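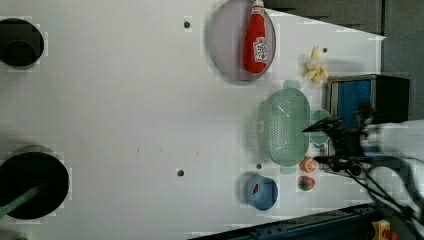
The Samonte tabletop kit with the play food laid out and the gripper in at the colander.

Hi, I'm Teresa Seixas, and I put together the Samonte kit at Kesidthorpe. It's a table-clearing practice kit for small robot arms: a box of kitchen stuff, a set of task cards and enough notes to get your first session going before lunch. I started building these for my own bench after I got tired of watching arms stack the same colored blocks all day (you know the ones), and people kept asking where they could buy the food!

What you get is plates, bowls, cups, a colander, toy fruit and a ketchup bottle, plus 40 task cards. The cards are short. "Put the strawberry in the bowl" is an easy one. "Move the plate without tipping what's on it" is the one that gets me the emails. I'm fond of the colander cards myself, and they're much harder than they look on paper – all those little holes give the fingers something to snag on.

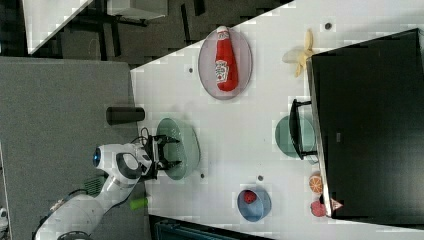

Plates are where most people get stuck, so start there if you want the bad news early. A thin rim lying flat on a table is tough for any two-fingered gripper, and the see-through ones are tough for the cameras as well. My advice is to run the plate cards slowly, with the fingers coming in low, and leave the speed alone until you can do a whole set without a bump.

The kit doesn't include an arm, a gripper or a table. You also need to bring your own big obstacle if you want to try the crowded-table cards. A toaster oven is great for this, or an old monitor, or honestly anything bulky that you don't mind getting knocked. Please leave it unplugged. 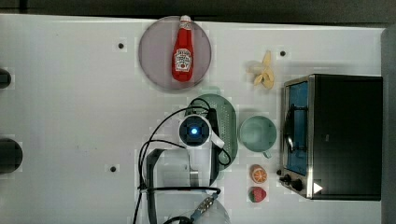
Crowded tables were the big request after the first batch, and I rewrote that part of the card set in October. There are now 4 layouts to work through, each one tighter than the last. The Oltard add-on brings more dishes if you'd like extra clutter, and the Buller case is a padded carrier that holds everything, cards included.

The kit is $272, with spare fruit thrown in – strawberries roll, and they roll far. Orders ship from Kesidthorpe in 2 boxes, which sometimes turn up on different days, so give the second one a little time before you write to me. Lost a piece later on? Send me a note with the card number and I'll get a replacement out to you.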